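Totbridge Supper Club: minutes of the planning get-together, 1st September

Written up by Halima Lema, who was late with them last time and is trying to do better. I've put things in the order we talked about them, which is a bit different from the agenda I sent around. If I've got you down for something you didn't agree to, shout.

Present: sixteen names on the sign-in sheet, plus me. Apologies from the Treltik end of town, who had the road closure to deal with.

1. Last meeting's minutes

Read (skimmed!) and agreed. One correction. I had written that the October supper would be seated by household, and what we'd really said was that people would sit wherever they liked and the long table would be kept for anyone who came alone and wanted company. Fixed now.

The action about the tablecloths is still open and it's still mine. I know.

2. Money

We have $639 in the pot after paying for the spring supper. That's better than I expected, and I said so a bit too loudly. The hall deposit comes out of that next, and then whatever we spend on crayfish up front before the ticket money comes in.

There was a longish back and forth about ticket prices. The suggestion on the table was to leave them where they are, and a couple of people felt we should go up by a dollar or two and stop worrying about it. I was on the fence. We sold 60 tickets in spring and had people asking at the door, so we could probably charge more, but I like that families come, and families are the ones who notice. In the end we voted to keep the price the same for October and look at it again after.

Agreed: price stays. Halima to confirm the hall deposit and let everybody know when it's paid.

3. The menu

We had the crayfish out on the mat for this part, next to the empty bowl for shells, with the little two-part box beside them so we could talk about the sides and the blueberries with something in front of us. It helped a lot! Last time we planned a whole menu from a spreadsheet and ended up with three kinds of potato. 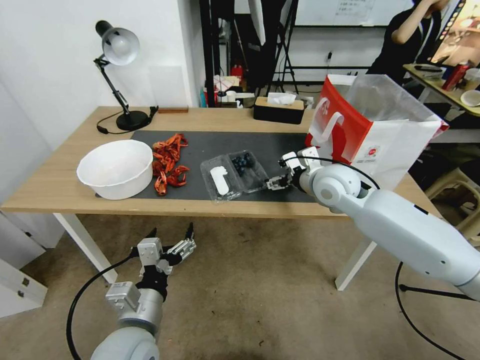 4. How we serve the crayfish

This took up most of the evening, and I enjoyed every minute of it.

The first question was piles or plates. In spring we plated everything in the kitchen and it was slow, and the food sat on the counter while we looked for more plates. The proposal this time is to heap the crayfish straight down the middle of each table on a covering and let people reach in. Several of us grew up eating them that way and were very firm about it. The other side of the argument is that shy people and slow peelers lose out (I'm a slow peeler, so I have an interest here). We landed on heaps down the middle, with a second round brought out halfway through so the slow ones get another go at it.

Then bowls. Everyone wants big plain white ones for the shells, nice and wide so you can toss from a little distance. One bowl between four people was the first idea, and then we thought about elbows and changed it to one between three. We own some and will need to borrow the rest. Please don't bring anything you'd be sad to see chipped.

Table covering was the next thing. Paper is cheap and you can roll the whole mess up at the end, shells and all, but it goes to rags when it gets wet. Dark fabric runners looked much nicer in my opinion, and the red really stands out against a dark gray, but then somebody has to wash them, and I could feel people looking at me. So paper it is, doubled up, and we'll use a couple of dark runners on the serving table only, where it's just for show.

Tissues: a box on every table, put out before people sit down. We ran out in spring and it was grim. The nicer boxes can go on the long table. Wet wipes too, if the money stretches.

Lamps came up as well. The hall is dim down at the far end, and if you're picking at claws you want to see what you're doing. A few people offered desk lamps with bendy arms. Good idea, but the cords need to be coiled up close to the base and kept well away from the walkway, and nobody puts one on the same side of the table as the drinks. I'd like names on the bottoms of the lamps so they get home again.

Agreed: heaps down the middle, two rounds, doubled paper on the tables, one shell bowl between three, tissues on every table.

5. Dessert boxes

The two-part clear boxes got a thumbs-up. The thinking is that dessert goes out to people ready packed, so the kitchen crew can sit down and eat with the rest of us for once. Blueberries go in one side. The other side is still up for discussion! Suggestions so far are shortbread, a spoonful of lemon cream, and a rice pudding that Đồng, the bakery by the bridge, might do for us at a decent price. I'd be happy with any of them, but lemon cream needs to stay cold and we only have the one fridge.

Someone asked whether a small handful of blueberries looked mean. I thought it looked fine, and it's a lot easier to close the lid. We can put a big bowl of extra berries on the serving table for those who want more.

We also said the box should have its own little white spoon or something like it tucked in, so that people don't go hunting for cutlery with sticky fingers. It'll need to fit with the lid shut. I'll try it with each of the desserts before we order a whole lot of anything.

Guvholm sells the boxes in sleeves of 31, an odd number that had us all doing sums on the backs of our agendas. Two sleeves makes 62, and that covers the same crowd as spring with a couple over. If we sell more tickets than that, we order again, and I'd want to know at least a week ahead.

Agreed: two sleeves of boxes to start with. Dessert to be settled by message, please vote this time!

6. Taking leftovers home

We've gone around in circles on this in the past, but I think we've cracked it. Paper shopping bags with a plastic liner inside. The bag stands up by itself on the end of a table, the liner keeps the drips in, and it has handles, so you can carry it to the car without hugging it to your good shirt. We stood one on the right-hand end of the table during the meeting and looked at it for a while, and I'm sold.

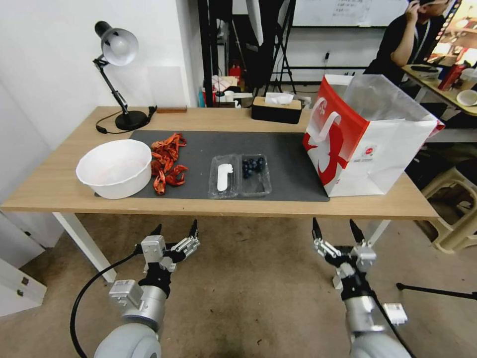

Item 6: lined paper bag at the end of the table, with the crayfish, bowl and dessert box along the mat.

Everyone seems to have a drawer of paper bags at home, so let's collect them between now and October. They need to be the big size with a flat bottom. Plain or printed, I don't mind at all, and a bit of red goes with the crayfish anyway. No torn handles.

Liners we'll have to buy. Fold the top down over the food before the bag goes anywhere, and don't overfill. Shells do NOT go in the take-home bags. Those go out with the rolled-up paper at the end, double bagged, straight to the bins behind the hall. I'm putting this in capitals because of the smell in the coat area in spring, and I don't want that conversation with the hall people again.

There was a question about whether it's fair to let people take crayfish home at all if the second round hasn't gone out yet. We said bags only appear after the second round. Whoever is on the serving table gets to be strict about that.

Agreed: collect bags, buy liners, bags out after round two.

7. Setting up the room

Light wood tables along the window side, and the long one across the end. We want a clear gap behind the serving table wide enough for two people to pass each other holding trays. I asked that we keep a spare stool or two back there for anyone who needs a sit-down, and that the fire extinguisher stays somewhere you can get at it and doesn't end up with coats hung in front of it.

The floor came up too. Carpet and crayfish juice are not friends. A couple of old bedsheets under the serving table should do it, taped at the corners so we don't trip. I have one sheet with ducks on it that you're all welcome to laugh at.

We'll write the running order up on a whiteboard where the kitchen can see it. Big letters, dark pen. I couldn't read the last one from three feet away, and I'd written it.

Set-up starts at three, doors open at six, first heap on the tables by half past. If you can only come for the clearing up, that's great, we're always short at that end of the night.

8. Music

Short one. Same playlist as spring with the sad song taken out.

9. Anything else

A request for something to eat for people who don't eat shellfish. Yes, of course, and I'm embarrassed it wasn't on the agenda. We'll do a big vegetable bake and a tomato salad, cooked and served well apart from the crayfish with their own spoons. There'll be a box to tick on the ticket form so we know how much to make.

A request for proper butter. Carried with cheering.

Still to do

Halima: hall deposit, boxes from Guvholm, spoon test, ask Đồng for a price on rice pudding, tablecloths (yes, yes).
Everybody: paper bags, shell bowls, lamps with your name on.
Treltik people: let me know if you can bring the big trays again.

We finished a little after nine. Next get-together is at the same place, and I'll send the time once I've heard back about the key.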